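Grarkport Quilters
Minutes of the fall meeting, October 16, 2022

Taken down by me, since I opened my mouth last time and said the minutes could be more fun to read. So this is what you get. If I have you saying something you didn't say, tell me at the next meeting and I'll fix it (or deny it). Urmila Khurana ran the meeting and kept us mostly on track, apart from the batting discussion, which got away from all of us.

Opening

Urmila got us started a little late, while people were still finding chairs and getting coffee. The lemon bars were gone before the first item, so if you came in after that, you missed out. The minutes from the last meeting were read and approved with one correction: the pattern I had down as Flying Geese was Dutchman's Puzzle. I know they're not the same. I was looking at the wrong side of my notes.

Show and tell

We usually do this at the end, but a couple of members had to leave early so we moved it up, and I liked it so much better! People were awake. I would like to go on record as wanting it there every time.

We saw a baby quilt in yellow and gray with the softest flannel back, a set of table runners made entirely out of old shirts (the plackets were left in, buttons and all, and it looked wonderful), and a very big star quilt that took its maker over five years and had to be held up by people standing on chairs. She says she put it away during the borders and only got it out again when her daughter asked where it was. Borders do that to a person. The points matched all the way across, and there was a lot of leaning in to check.

I brought my green log cabin, still unfinished. I was told kindly that one of the blocks is turned the wrong way. I had not seen it. I now can't see anything else. The vote in the room, if you can call it that, was for leaving it in, and I'm still making up my mind.

The June show

This took up most of the meeting, as it should. We'll be showing in the grange hall again, same as last June, with the entrance at the side and the tables for small pieces along the windows. Urmila talked to the people who handle the bookings and it's ours for the weekend, with setup time the evening before.

Hanging. We went around and around on this. Last year the clamps left dents in the top edge of some of the heavier quilts, and one or two people are still sore about it, with good reason. The decision is that every full-size quilt has to come with a hanging sleeve this time. The sleeve goes on the back at the top, sewn by hand, with the bottom edge of the sleeve stitched a bit loose so the rod has somewhere to sit and doesn't push a ridge into the front. If you don't know how to make one, come early to the next meeting and a few of us will be doing them together at the back table. Muslin is fine. Leftover backing fabric is nicer.

Small pieces don't need a sleeve. Triangles in the top corners with a dowel across will do.

Light. The windows in the hall get strong sun in the afternoon, and somebody's red and white picked up a good deal of it last time. We'll put the older quilts on the inside wall and keep the window side for new work and for the table runners. I asked about curtains and was reminded that we asked about curtains before, and the answer was that we could put them up ourselves. So, no curtains.

Theme. We settled on "Made Over," meaning anything with reused cloth in it somewhere. You don't have to enter the theme group to be in the show. There was some back and forth over how much of the quilt has to be reused, and Urmila finally said that if you can point to it and tell us what it used to be, it counts. I thought that was a very good rule. A member in the second row asked whether fabric she bought years ago and forgot about counts as reused. It does not! But we all felt for her.

Labels. Please, please label your quilt. Name, town, the pattern if it has one, the year you finished, and who did the quilting if you sent it out. We had an orphan under the coat rack after the last show, and it took ages to get it home.

The Kurnberg people

The Kurnberg guild has asked if they can show with us. They lost their room when the school needed it back, and they have been meeting in each other's kitchens. They'd bring their own racks, which is a point in their favor, and they do beautiful applique, which is another. The worry is space. We talked about giving them the stage end, and I think that's where we're heading, but Urmila wants to walk the hall with their show person before we say so in writing. Nobody spoke against it. I'd call the mood friendly, with some measuring still to do.

Stokitz machine

The Stokitz longarm is back from repair and running well. The tension trouble was lint packed down behind the bobbin case, plus a small part that had worn and has been replaced. We were asked, not for the first time, to brush it out after every quilt and not just when it starts to sound funny. The little brush is on a string now so that it stops walking off in people's bags.

Sign-up for machine time is on the clipboard. If you've never used it, you need to sit with somebody who has for your first quilt. Bring your backing bigger than your top on all sides, and press it first. A few people have been showing up with a backing cut exactly to size, and there's nothing for the clamps to hold. It's a sad thing to send somebody home over.

Batting (the long one)

I'll keep this short, though we didn't. Jaiswal, where most of us buy our batting, will give the group a better price if we order by the roll. Everybody was in favor until we got to what kind. The hand quilters want something thin that needles easily. The machine people want something with a bit more loft that doesn't shift. The two people who make quilts for dogs want whatever washes best and don't care about the rest.

After a while it came down to cotton or an 80/20 type blend, and I'll be honest, I got up for more coffee. When I came back, we had agreed to get one roll of the blend and see how fast it goes. The hand quilters will put in their own order. If you want some, write your name and how much on the yellow sheet. Pay when you pick it up, and please fold the roll end back over when you've cut yours, so it doesn't drag on the floor.

Prewashing came up as well, as it always does, and minds were not changed. I wash everything. The woman next to me has never washed a piece of fabric before cutting in her life and her quilts are gorgeous. We did all agree about dark reds and navies: wash those, or at least soak a scrap in warm water on a white paper towel and see what comes out.

The old sampler

The group's first sampler, the one from 2001, needs some help. The binding has worn through along the bottom and a couple of the brown prints are going to powder, which the older dyes like to do. Should we repair it or leave it as it is? Urmila is for leaving the blocks alone and covering the weak ones with fine netting, stitched down around the edges so nothing else is lost. The binding can be covered with a new one laid over the old without taking the old one off. I came in thinking we should replace the brown patches with something close, and she talked me out of it. Her point was that every one of those patches was picked out by a person, and some of those people are gone now.

It's going to be looked at properly in good light before anyone puts a needle in. In the meantime, it should be stored rolled, with the right side out, in a clean cotton sheet. No plastic.

Odds and ends

The scrap basket is overflowing again. Take some! It's fine to take without leaving any.

Whoever borrowed the big square ruler, could you bring it back next time. No questions asked.

The block swap for winter will be a plain nine-patch, one dark and one light, with the darks in the corners. Trim carefully and use a scant quarter inch seam. Last time the blocks came in all sizes and the person putting them together was very nice about it, nicer than I would have been.

There was a request for a class on hand-sewn binding, with a real look at mitered corners and at how to join the ends so you can't find the spot afterward. I put my hand up to help and then remembered that mine are pretty lumpy. We'll look for someone better - if that's you, talk to Urmila.

We also had a nice suggestion about bringing finished tops that people don't plan to quilt, to pass along to someone who will. I have a few of those in a drawer. I suspect we all do. It goes on the list for next time.

Closing

Urmila wrapped things up and most of us stayed to look at the star quilt again and to help fold it. Refreshments next time are open, and the sheet is by the coffee. I've put myself down for something with apples.

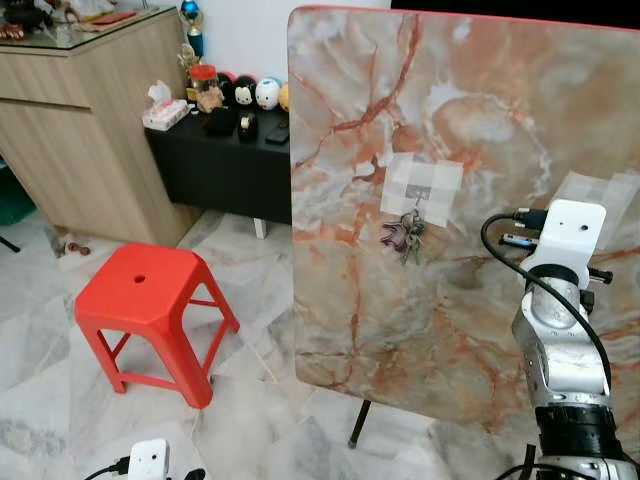 Does a table runner need a hanging sleeve for the June show?

A table runner is a small piece, so it can go in without a sleeve. If you'd like it hung, sew triangles into the top corners on the back and put a dowel across.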